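The Red Sweater

The tool showed up on a Friday in a box that had been opened and taped shut again by someone in a hurry. I signed for it in my socks. Inside was the gripper, a charger, a bag of spare blue pads, and a sheet of paper that said WELCOME COLLECTOR at the top, which made me feel like I should own stamps.

I'd gotten the job through Dilwyn Gethin, who I used to work with at the carpet place before it closed. Dilwyn had been folding for Caltine since April and claimed he did it with the ballgame on. Thirty cents an episode, he told me, and an episode is one thing done from start to finish. Pick up the shirt, fold the shirt, put down the shirt. You hold the gripper in your fist and squeeze, and the two fingers close, and the camera on top watches the whole business. Then somewhere far off a machine watches you do it a few thousand times and learns to do it too. That was as deep as Dilwyn went into it and it was deep enough for me.

My coordinator was a woman named Llinos Mathias. I never met her. We talked on the phone twice and otherwise she lived in the message window, where she was very polite and never used a contraction. The first task list came Monday morning. Sixty-eight episodes, category: knitwear, surface: bed.

So I went to the bed. I should explain that it was my mother's bed, in my mother's room, in the house I had moved back into in order to empty. She'd been gone since the winter and I had done the kitchen, the porch and most of the hall closet. I hadn't done her room. I'd go in and stand there and look at the wardrobe (big shiny thing, fancy glass in the doors, she loved it more than she loved some of her relatives) and then I'd go make a sandwich.

But the list said knitwear and I own two sweaters, both of them at the dry cleaner's. My mother owned a wardrobe full. I opened the door and took the first one my hand landed on, and of course it was the red one.

She wore it to everything. She wore it to my graduation, in June, in a gym with no air. When I was little I used to rub the gold pin-looking thing up by the neck with my thumb, in church, until she moved my hand away. I held it for a minute. Then I laid it out on the quilted cover, pushed her things back toward the wall, and pressed record.

The first ones were awful! You wouldn't think a person could forget how to fold a sweater, but take away eight fingers and see how you do. I'd get the cuff and drag it across, and the shoulder would come along for the ride. I'd go in for the hem and come up with a pinch of bedspread. Once I grabbed the sleeve so well I couldn't figure out how to let go of it, and walked around the room like that, shaking my arm, with the recording still running.

Llinos wrote back that night. "Episodes 1 through 23 are rejected. The hand moves too quickly and there are many hesitations. Please approach the garment with intention."

I read that out loud to Dilwyn over the phone and he laughed so hard he had to put me down on the counter.

"She said the same to me about towels," he said. "You know what I did? I pretended I was showing a kid. Some slow kid you really like."

"That's your secret?"

"That and the ballgame."

The next morning I laid the sweater out again and tried it his way. Sleeve first. I came down slow with the fingers open and held there above the bed, long enough for anybody to see where I was headed.

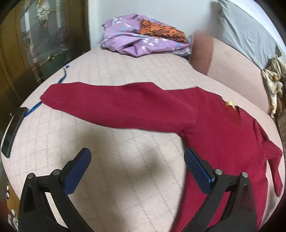
Before the first fold, Tuesday morning.

Then I closed on the sleeve, lifted it, carried it over and set it down on the front of the sweater, flat as a letter. I let go and backed away. I did the other sleeve. I brought the bottom up. It took forever and when I was finished there was a folded sweater in front of me, lumpy on one side, but you could have put it on a shelf in a store. A cheap store.

And I thought, well, who taught me that? Sleeves in, bottom up. Dilwyn folds in thirds, the long way, like a maniac. I never decided to do it my way. I was the slow kid once, I guess, standing next to this same bed with my chin about level with the mattress, and she was going slow on purpose so I could see.

I shook the sweater out and did it again.

By lunch I'd stopped noticing the gripper. By the middle of the afternoon I was talking, which you're not supposed to do. There's a microphone, and it's on the sheet: PLEASE COLLECT IN SILENCE. But I'd started saying what I was doing, and then I'd started saying other things. I told the sweater about the carpet place. I told it who got the good casserole dish (my cousin, there was a fight). I apologized for the two weeks I hadn't called, a few years back, which had been over a parking space. I folded the whole time and I don't think I bungled a single sleeve.

I finished all sixty-eight and sent them in and lay down on the couch with a forearm that felt like wet rope.

The message was there when I woke up. "Episodes 24 through 68 are accepted. Please note that there is speech in many of these. We remove the sound before training. I am the one who removes it."

I sat up and read it again. Then the dots came on, and stopped, and came on.

"My mother also folds the sleeves first," she wrote. "You may redo 1 through 23 at your convenience."

I didn't know what to say to that so I sent a thumbs-up, and then I felt bad about the thumbs-up and sent thank you.

I did the redos on Wednesday, without talking, or not much. After that the lists kept coming and I kept going back to the wardrobe to fill them. Cardigans. Scarves. A category called thin woven, which ate up every blouse she had. They wanted variety, so a thing that had been done was done, and I couldn't very well hang it back up when I'd just spent an hour getting it flat. I started putting them in boxes. I had four boxes by the end of the second week and I hadn't cried in any of them, except a little in blouses.

Emlyn Lewis from the church came by with his truck for the boxes. He's a big man and he lifted two at once.

"Somebody knows how to fold," he said, looking down into the top one.

I told him I'd had some practice. I didn't get into the robots with Emlyn. He'd have wanted to know if they were coming for his job, and his job is mostly lifting, so I wasn't sure what I'd tell him.

The red one I kept back. I'd meant to from the start and I don't think I need to defend it.

It was well into the next year when Llinos sent me a video. No message, only a link. I clicked it standing at the stove. There was a plain table in a plain room and two robot arms bolted down on either side of it, with the same black fingers I knew, the same blue pads. A gray sweatshirt lay in the middle. A man in a Caltine badge leaned in, smoothed the hood, and stepped back out of the way.

The arm on the left came down over the sleeve with its fingers open. And it waited. It hung there for a good second, like it wanted to be sure I was watching. Then it closed, and lifted, and carried the sleeve across, and set it down. It did the other one. It brought the bottom up.

It was lumpy on one side.

I watched it until the rice burned. I called Dilwyn and made him open it on his computer while I stayed on the line, and I could hear him breathing through his nose the way he does when he's concentrating.

"Huh," he said. "They didn't go with thirds."

"No, they didn't."

"Thirds is better. It stacks."

"I know it does, Dilwyn," I said, and I started the video over and turned down the burner.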